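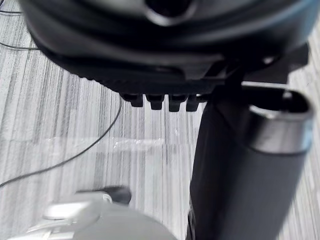
Recoger objetos del suelo es la tarea doméstica que peor se deja especificar, y por ella empieza el tema 6. En una línea de montaje la pieza llega orientada, a una altura conocida y sobre un fondo elegido por el ingeniero. En una vivienda o en una oficina el fondo lo pone el usuario. Una moqueta gris de rayas como la de la fotografía, con vetas finas que alternan gris pálido, blanco y gris oscuro, introduce bordes falsos en cualquier detector basado en gradiente; un cable negro y delgado tendido sobre ella compite con las vetas más oscuras, y una lámina de plástico transparente apenas se manifiesta por sus reflejos. Los tres elementos son corrientes y los tres corresponden a casos difíciles distintos: textura de fondo, objeto lineal deformable y objeto transparente.

6.1 Percepción

Los sensores de profundidad de luz estructurada o de tiempo de vuelo suponen que la superficie devuelve la señal de forma difusa. El plástico transparente incumple el supuesto: parte de la señal lo atraviesa, parte se refleja de modo especular, y el mapa de profundidad presenta huecos o la cota del suelo que hay detrás. Un planificador que solo consulte la profundidad considerará libre esa zona.

El cable plantea el problema contrario. Se ve bien en color si el contraste es suficiente, pero su grosor queda con frecuencia por debajo de la resolución en profundidad. Se recomienda segmentar en color y proyectar la máscara sobre el plano del suelo estimado por separado. Los tramos que pasan por debajo de otro objeto deben tratarse como una hipótesis de continuidad, nunca como dos cables independientes por defecto.

Conviene recordar también la oclusión propia. Una cámara montada en la muñeca ve el efector en primer plano y pierde una parte del campo útil. La pérdida es fija respecto a la cámara y puede enmascararse en la calibración.

6.2 Agarre

Clasificamos los objetos del suelo según lo que exigen a la pinza:

Rígidos y de tamaño medio. Resueltos en condiciones de laboratorio y con buen margen en entornos reales.
Rígidos y planos. Requieren deslizar un dedo bajo el borde o empujar la pieza hasta un apoyo. Sobre moqueta, la fibra cede y el contacto es impreciso.
Lineales deformables. El agarre es sencillo; lo difícil es lo que sigue, porque el otro extremo puede estar conectado o enganchado.
Láminas flexibles. El agarre por pellizco funciona si existe una arruga. Sin arruga, se prefiere la ventosa o el arrastre.

Obsérvese que la altura de trabajo afecta a todas las categorías. Con el brazo extendido hasta el suelo el manipulador se acerca a sus límites articulares y disminuye la manipulabilidad.

6.3 Caso de estudio: ensayo Grilov

El ensayo Grilov, preparado por Brayan Rengifo para esta asignatura, comprende 519 intentos de recogida sobre suelo textil, repartidos entre 10 objetos. Se compararon 2 políticas: una con planificación explícita (Hendriks) y otra aprendida por demostración (Flastton). Los datos completos están en la carpeta del curso.

Para la discusión interesan tres observaciones cualitativas. Primera, la política aprendida toleró mejor los errores de altura, ya que corregía tras el contacto. Segunda, la planificada falló de manera más legible: el registro permitía atribuir cada fallo a percepción, planificación o ejecución. Tercera, ninguna decidió bien si un objeto debía recogerse. Un cable en uso y un envoltorio vacío son equivalentes para ambas, y esa distinción es la que importa al usuario.

6.4 Estado de la cuestión

La respuesta a si una máquina puede hacer ya esta tarea depende del criterio de éxito. Con un conjunto cerrado de objetos y supervisión remota, sí. Sin supervisión, en una habitación no preparada y con coste asimétrico de los errores, todavía no con la fiabilidad exigible a un electrodoméstico.

Ejercicio para entregar. Redacte la especificación de una tarea de recogida sobre moqueta. Indique el criterio de parada, los objetos excluidos y el comportamiento ante un cable cuyo extremo no es visible. Extensión máxima: 2 páginas.

Lectura previa al tema 7: apuntes de Eltell sobre control de fuerza en contacto, apartados de impedancia y admitancia.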